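Redia hand-held gripper: build notes and data card

Status: working, version 2
Last edited: Dec 23, 2022
Built at: Drovley shared workshop

Redia is a two-finger gripper you hold in your hand and squeeze with a trigger. A small camera sits above the fingers and records what they do. The clips are used to train a policy for the Humska arm, a five-joint desktop arm that lives on the back bench in the same workshop. This file covers the gripper, the clips recorded with it so far, and how to load them.

What is in the folder

cad/ has the printed parts as STEP and STL.
firmware/ has the code for the trigger board.
clips/ has the recordings, one subfolder per clip.
tools/ has the scripts for syncing, trimming and checking.
bom.csv is the parts list, with the shops we used.

Parts

The body, trigger and fingers are all printed. Version 1 was in PLA and the trigger pivot wore oval after a few weeks. Version 2 is in PETG with four walls and 40 percent infill. Print the fingers flat on their backs. Supports are only needed in the body, under the camera shelf.

Screws are M3 throughout. The body takes brass heat-set inserts. Set the iron low and go slowly, and let each one cool before you put a screw in it. If an insert goes in crooked, heat it again and pull it out with the screw. We have saved two bodies that way.

The fingers ride on a pair of linear rails and are tied together by a rack and pinion, so they open and close by the same amount. A return spring holds them open when the trigger is released. Grease on the rails made things worse by collecting sanding dust. Leave them dry.

Wiring

The position sensor on the pinion goes to the trigger board on three wires. Keep them on the left side of the body, away from the camera cable. The board logs finger opening to the same card as the video. Firmware builds with the stock toolchain, and pin numbers are at the top of config.h.

Calibration

Run tools/calibrate.py with the fingers fully open, then squeeze until they touch and hold for a second. Do this at the start of every session and again if you take the fingers off. The script writes a small text file that has to be copied into each clip folder from that session.

Recording

Exposure is locked at 1/400 and ISO is left at 600. Auto exposure made the wood change tone whenever the fingers closed, and the sync script lost its place. Start each clip with the fingers open, wait a moment, then move in.

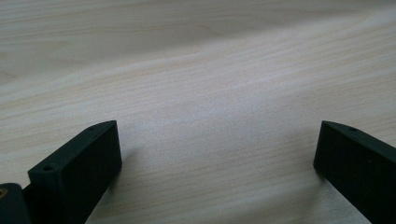

Clips shorter than a second are dropped by the trim script. If you need them, pass --keep-short.

The current set has 547 clips, all made on benches or tables at Drovley. The tasks are picking up blocks, sorting clamps by size, and putting lids on jars. Amaral is the name of the loader. It reads the clips folder directly and resamples the finger opening to match the video.

Known problems

The sensor drifts when the workshop is cold. The November clips are the worst for this and carry drift=1 in their metadata.
The trigger squeaks, and the squeak is in the audio track. Audio is not used.
Nothing has been recorded outdoors or with wet objects.
Trigger springs from the second shop in bom.csv are too stiff. Use the first.

License

CAD and clips are CC BY 4.0. Code is MIT.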